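Home and Shop Automation > General > Can a machine do the boring jobs yet?

2,461 views

dpiatek
November 1, 2021
My sister runs a small grocery and has asked me, as the family member who owns a soldering iron, whether she could buy something that restocks shelves overnight. She also wants it to fold towels, but that's a separate conversation. I said no. Is that still the right answer? I last looked into this properly a few years ago.

Skandolton
Still no. Floor scrubbing, yes. Counting stock with a camera on a pole, sort of. Putting a box on a shelf next to another box without knocking over a third one, no, unless every box is the same and somebody has set it all up for you.

halina_w
I'd disagree with that a little. I worked in a warehouse until July and we had arms doing mixed cartons all day. They were slow and they stopped a lot, but they did the work. More than 700 picks on a good shift from one cell.

Skandolton
A warehouse cell has a fence, fixed lights and a technician. A grocery has a wet floor and a kid with a scooter.

halina_w
Sure. I was answering "no", though, and "no" is too strong.

Teguh N.
What does she pay for the hours now? If it's one person for two hours a night, I can't see any arm paying for itself. Same problem at home. I have a robot vacuum and I still pick up the socks first.

dpiatek
One person, two hours, and he also does the trash and the cardboard. So the arm would have to do those too, or he still has to come in.

Teguh N.
Then you have your answer.

r_nowicki
Shelf work is what I do for a living, fourteen years of it, so let me put in the stocker's side. Putting product out is the easy half. The other half is rotating dates, pulling the front row forward and squaring up whatever customers have shoved back in the wrong place. 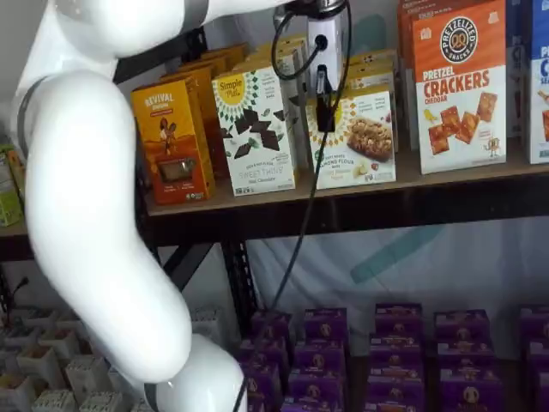 Facing is where I'd test any machine first. With stiff boxes standing upright, like the Simple Mills thins and the pretzel crackers there, you need to get hold of one at the back and slide it forward without tipping its neighbor, and the gap is about a finger wide. Purple boxes packed in tight like the ones lower down are worse, because there's no side to grab. I do those with a flat hand and a bit of a wiggle. And look where the cable hangs, right in front of the almond flour bars. I'd want that tied back along the arm before it went anywhere near a full aisle.

halina_w
Suction from the front handles the tight ones. That's how ours did it.

r_nowicki
On a flat carton front, fine. Try it on a bag of lentils.

halina_w
Bags were bad, yes. We sent bags to the manual line.

Skandolton
So, a person.

Aleksandra C.
Can I ask about the towels? I would pay for towels.

dpiatek
Told her no for this year – she's keeping the stocker and looking at a floor scrubber. Will ask again when the lease is up. Aleksandra, start a thread for towels, I'll read it.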